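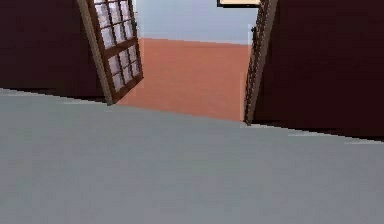 How often should you change the pads under dining chairs?

Check them every few months and change them when they have gone hard, thin or lopsided. In a busy kitchen that might be twice a year. Under a spare-room chair they can last for years.

How to fit chair pads and glides that stay on
By Horacio Henríquez

I fixed furniture in a workshop in Wusteseck for more than 10 years, and loose chair pads were the most common small complaint that came through the door. People had bought decent pads, stuck them on in a hurry and found them on the floor a week later, usually with hair on them. The job takes an afternoon for a full set of chairs if you count the drying time, and very little of it is hard work.

This page covers timber, laminate, vinyl, tile and sealed concrete floors. Carpet is a different matter and has a short section near the end.

What you need

Pads or glides to suit the legs
Methylated spirits and a couple of clean rags
A plastic scraper or an old bank card
A hair dryer
Sandpaper, 120 grit
A tape measure or callipers
Masking tape
A pencil
An old blanket or thick towel
A small hammer and a pilot drill bit, for nail-on glides only

Choosing the type

Stick-on felt is cheap and quiet and suits most square or round timber legs. Look for dense, pressed felt. If you can pinch it flat between finger and thumb in the shop, put it back. The ones I use are 4 mm thick. Thicker felt sounds better on the packet, but it leans sideways when the chair is dragged and the edge starts to peel.

Nail-on felt glides have a plastic or metal cup with a pin through the middle. They hold far better than adhesive in solid timber. Don't use them in particle board, or in a leg that already has a split running up from the end.

Slip-over caps are rubber or silicone boots that fit over the end of the leg. They are good for round metal legs and for legs that splay outwards, where a flat pad would only touch along one side. Wenar make a clear one with a felt base that I've had good results with on old cafe chairs. Latik do something similar in black with a thicker wall, and those are the ones I'd pick for outdoor chairs that come in for the winter.

Clip-on glides are for chairs that run on a rail or rod. They come as a short plastic channel that snaps around the tube, sometimes with a felt strip underneath.

Hard plastic glides, including the nylon kind, slide nicely on carpet and wear well. On timber or vinyl they will pick up a bit of grit sooner or later and draw a line with it, so I only use them on carpet.

Measuring

Turn one chair upside down on the blanket and measure the end of each leg. Don't assume the front and back legs match. On a lot of timber chairs the back legs are narrower at the floor, and a pad that overhangs will catch on everything.

For stick-on pads, go slightly smaller than the leg. A square leg of 37 mm wants a pad of about 35 mm, which leaves a small margin all round so you can't kick the edge. If you can't find the right size, buy sheet felt and cut it with sharp scissors. Round the corners off as you cut.

For slip-over caps, go by the outside of the leg and choose the size that needs a firm push. A cap that goes on easily will come off easily.
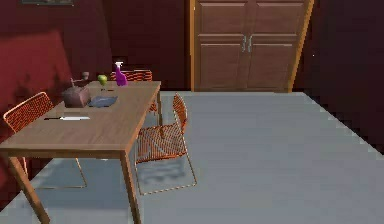 Rail and rod bases need clips, and the important measurement is the diameter of the rod where it meets the floor. Take it with callipers if you have them. If you don't, wrap a strip of paper once around the rod, mark the overlap and divide that length by 3.14. With a mixed set you have to look at each chair separately, and wire chairs are easy to misjudge from above. The orange mesh one on the right of the table has thin legs forming an angled, sled-like base, and for that shape I'd be shopping by rod size before I looked at anything else. Fit clips in matching pairs, one near the front and one near the back on each side, and keep them off any bend in the rod. If a clip can be turned with two fingers once it's on, go down a size.

Getting the old pads off

Warm the old pad with the hair dryer for a minute and slide the scraper under one edge. Most of them come away in one piece. If the felt tears and leaves the adhesive layer behind, warm it again and roll it off with your thumb.

Wipe what's left with methylated spirits on a rag. Keep it off the sides of the legs, particularly on older furniture, as it will soften shellac very quickly. Eucalyptus oil also shifts adhesive, but it leaves a film and you'll need to go over the leg again with the spirits afterwards. Open a window for either one, and put the hair dryer away before you open the bottle.

Old nail-on glides can be levered up with a flat screwdriver. Put a scrap of cardboard under the shaft so you don't bruise the leg. If the hole is loose, fill it with a sliver of matchstick and wood glue and leave it overnight.

Preparing the leg

1. Sand the end of the leg flat. Six or seven strokes is plenty. You want bare, even timber with no lumps of varnish.
2. Brush off the dust, then wipe with a rag dampened with methylated spirits.
3. Let it dry for 10 minutes.
4. Check for rocking while you have the chair out. Stand it on a surface you know is flat and press on each corner of the seat. Mark the short leg with masking tape.

Metal legs don't need sanding unless there's rust. Rub rust back to clean metal and wipe it down. Check that tube legs still have their plastic end plugs. A missing plug leaves a sharp ring that will cut straight through felt, and through most silicone caps as well.

Fitting stick-on pads

Peel the backing without touching the adhesive. Set the pad down in the middle of the leg and press hard with your thumb, working from the centre outwards. Hold it for a slow count of thirty. Then leave the chair upside down overnight.

That last step is the one people skip. The adhesive on these pads grips by pressure first and strengthens over several hours, and a chair that's sat in and dragged back from the table straight away will shear the pad sideways. If you need chairs for dinner, do half the set one day and half the next.

In cold weather, bring the chairs and the pads into a warm room for an hour beforehand. I had a whole batch fail one July in an unheated shed and had to do every leg again.

Fitting nail-on glides

Find the centre of the leg by drawing two diagonals with the pencil. Drill a pilot hole a little thinner than the pin and slightly shallower than its length. Start the pin by hand, then tap it home with the hammer, keeping the blows light and square. Stop when the cup meets the timber — another hit after that will often dish the cup.

Fitting caps and clips

Slip-over caps go on more easily if you stand them in hot tap water for a minute first. Dry them properly, inside as well. Push and twist until you feel the end of the leg meet the base of the cap. Don't use soap or oil to help them on.

Clips snap over the rod from below. Support the rod with your other hand so you're not bending it. Some clips have a small locating pin that fits a hole drilled in the rod. If your chair has no hole, cut the pin off flush and put a dab of contact adhesive in the channel.
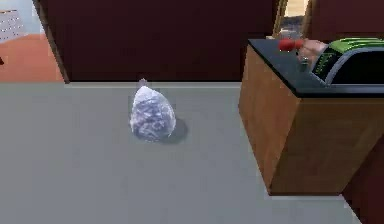 Small plastic bag, pinched at the top.

Keep your spare pads with the receipt or the packet so you can match the size later. I used to throw mine in the drawer loose and could never work out which chairs they belonged to. Write the leg size on a bit of masking tape and put that in with them.

Fixing a wobble with pads

A chair that rocks slightly can often be levelled with one extra layer under the short leg. Use thin sheet felt or cork, glued to the leg first, with the proper pad over the top. Anything more than a couple of millimetres is a job for packing with timber, or for looking at the joints. A chair that has racked out of square will rock whatever you stick under it.

Before you blame the chair, try it in a different spot. The biggest job I ever did was 207 chairs for a function room, and a good share of the ones marked as wobbly were fine. The floor had a dip near the servery.

Looking after them

Felt collects grit. Run the vacuum over the pads with the brush head when you do the floor, and pick out anything shiny. A strip of sticky tape pressed on and pulled off will lift hair and crumbs.

Don't leave chairs standing on a wet floor after mopping. Damp felt goes stiff as it dries, and the adhesive starts to let go at the edges. Tip them onto the table or put them in the next room until the floor is dry.

On new timber or freshly coated concrete, ask whoever laid it before you move the furniture back. Govindasamy, the floor people I used to work alongside, were strict about lifting chairs and never sliding them while a coating was still curing. Rubber is the other thing to ask about. Some rubber caps will leave a yellow mark on vinyl that won't clean off, so use felt-based ones there.

Carpet

Felt drags on carpet and wears out fast. Use smooth plastic glides, as wide as the leg will take. If the chairs move between carpet and a hard floor, fit felt and accept that you'll be changing it more often.

Chairs that tilt backwards

Kids and some adults lean back in their chairs, and that puts all the weight on the rear edge of the back pads. Nail-on glides cope better than stick-on ones. If the leg is too thin for a pin, chamfer the back edge of the leg slightly with sandpaper before you stick the pad down, and keep the pad forward of the chamfer. Check those two first when you next turn the chair over.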